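Tischdecke verrutscht ständig auf Holztisch – was hilft?

Peseo
hallo zusammen, kurze frage weil gleich Besuch kommt. Hab eine gestreifte Stoffdecke auf dem Esstisch, Holz, geölt. Rutscht bei jedem Teller den man verschiebt mit. Klammern will ich nicht, sieht aus wie Biergarten. Was nehmt ihr?

Roy
Moltonunterlage. Gibts als Meterware, hält bombenfest. Fertig.

Bandex_24
Molton auf geöltem Holz? Würd ich lassen. Meiner hatte eine mit gummierter Rückseite drunter, nach einem Sommer matte Flecken in der Platte. Musste alles abschleifen und neu ölen.

Roy
dann war halt die gummierte Sorte schuld. Gibt auch welche ohne Gummi, reine Baumwolle. Liegt bei mir seit 13 Jahren, kein Fleck.

Peseo
ohne Gummi hält das dann überhaupt??

Roy
Ja. Der Flausch greift im Stoff. Natürlich nicht wenn ein Kind dran zieht

Elov
Gewichte in den Saum nähen. Bleiband für Gardinen, gibts im Stoffladen. Saum ein Stück auftrennen, durchziehen, zunähen. 30 min Arbeit, dann ist Ruhe.

Bandex_24
Bleiband bringt nur was, wenn die Decke weit genug überhängt. Bei einem Läufer der oben aufliegt kannste das vergessen. Peseo, hängt deine überhaupt über? Und wie groß ist der Tisch?

Peseo
Tisch ist 2000 mm lang. Decke deckt nicht alles ab, an der Seite guckt das Holz raus, soll auch so. Hab ich also schlecht beschrieben, sorry. Streifen sind zum Teil braun, darin weiße gesteppte Linien, deshalb sieht man auch sofort wenn sie schief liegt. Das nervt am meisten

Elov
achso, dann kein Bleiband. Dann doch Molton, muss ich Roy recht geben. Aber kleiner zuschneiden als die Decke, sonst blitzt es raus

Bandex_24
Oder einfach mal waschen und NICHT bügeln. Gestärkte Decken rutschen viel mehr. Bilder wären übrigens hilfreich

Peseo
hier, zwei Bilder, Tisch ist auf dem ersten:
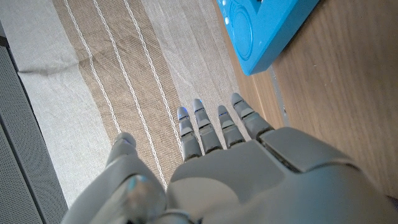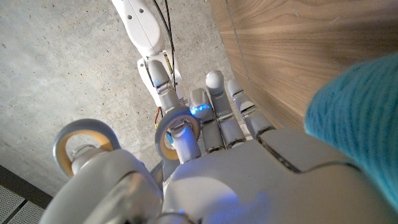
Gestärkt hab ich nix, nur gebügelt. Molton ist jetzt bestellt, ohne Gummi. Für heute abend brauch ich trotzdem was.

Roy
Feuchtes Tuch drunter ganz dünn ausw... nee vergiss es, bei geöltem Holz keine gute Idee

Elov
Altes Bettlaken aus Biber, doppelt gelegt. Hab ich im Dezember so gemacht, ging den ganzen Abend gut.

Bandex_24
Biber ja, aber einfach gelegt. Doppelt wird wellig und dann kippen die Gläser.

Elov
bei mir ist nix gekippt

Peseo
Biber hab ich da. Probier ich einfach gelegt, muss jetzt kochen. Meld mich wenn der Molton da ist, danke euch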